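Open day at Skumetti, quick notes

Back on the train with 16 percent battery so this is going up as it is. Will fix the spelling later. Probably won't.

So. Skumetti finally opened the doors of the Uvalura building and I got a place on the afternoon tour. Been asking since spring. 84 names on the list at the front desk, and they split us up by sticker color. I got green. Green meant Afonso Frade, who talks faster than I type, and who had clearly done the same speech all morning and was running on cough drops by the time he got to us.

First stop was the big arm behind glass. Everybody films the big arm. It stacks crates, it turns round, it stacks more crates. Fine. Nice orange light on top. I'd seen it on their site already and my feet hurt so I went and stood by the next door, where the radiator was.

Second room was the one I came for. Grasping. Everyday stuff on tables, hand-held grippers, people doing the picking themselves so that there's something for the robot to learn from later. They call the whole setup Marinho. Smaller than I expected, and a lot quieter. You could hear somebody's coat zipper.

Idalina Gouveia runs the sessions in there. She had a paper sheet taped to the wall with the week's tally, 452 grasps, and under that in red pen how many they threw out, which was 122. I asked why so many. Mostly people rushing, she said. They speed up toward lunch and the fingers start closing before they're really in place. She'd rather bin the lot than keep bad ones. I liked her a lot.

Packaging was her main topic. Boxes and cans she's not worried about. A can is a can, it's round, you close on it and it stays the shape it was. Bags are the trouble. Thin clear film, all folds, light bouncing off every crease, and it changes shape the second you touch it. Print on it goes upside down or disappears into a fold, so reading the label is no help either.

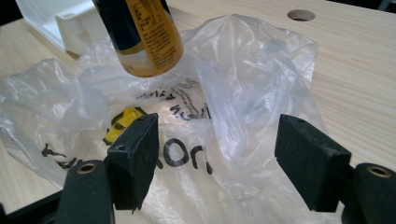 Can a robot pick up a plastic bag with two plain fingers?

It can if it pinches a fold that stands up from the table, but a bag lying flat gives the fingers nothing to close on and usually needs suction or a nudge first.

I got that from Lamai Wannasri, who does the fingertip pads. Black ones, chunky, a bit rough to the touch. She passed a spare pair round the group and a kid behind me kept one in his pocket for a good ten minutes before his mom noticed. Softer pads hold film better but wear out quicker, and then the grip drifts and you don't notice for days. They swap them on Mondays now wether they look worn or not.

Then visitors got a go. I'd read that a hand-held gripper feels like kitchen tongs. It doesn't, it's heavier at the front and your wrist starts doing strange things. My first try at a juice carton, knocked it over. Second, fine. Third one was a bread bag and I closed on air twice, with a line of people watching. Senyo Quaye (from the old Thursday meetup, some of you know him) got it first time and was unbearable the whole way down the stairs.

Missed the Seller talk completly. That's their warehouse software, it was in the other wing and the tour ran over. Benedita Henriques was giving it and I'm told the slides go up on their page in a week or so. If anybody reading was in there, send me your notes please.

Other bits. Coffee was free, and good. Signs were bad, I walked into the same store room two times. The demo floor holds up to 40 at once they said, felt like more in our slot. Wear flat shoes. Coat rack is on the left before the desk, don't carry your coat round like me.

They might do another one in spring, sign up early if they do. I want another try at the bread bag.

Ok, my stop

Contact | Copyright 2018 | Back to top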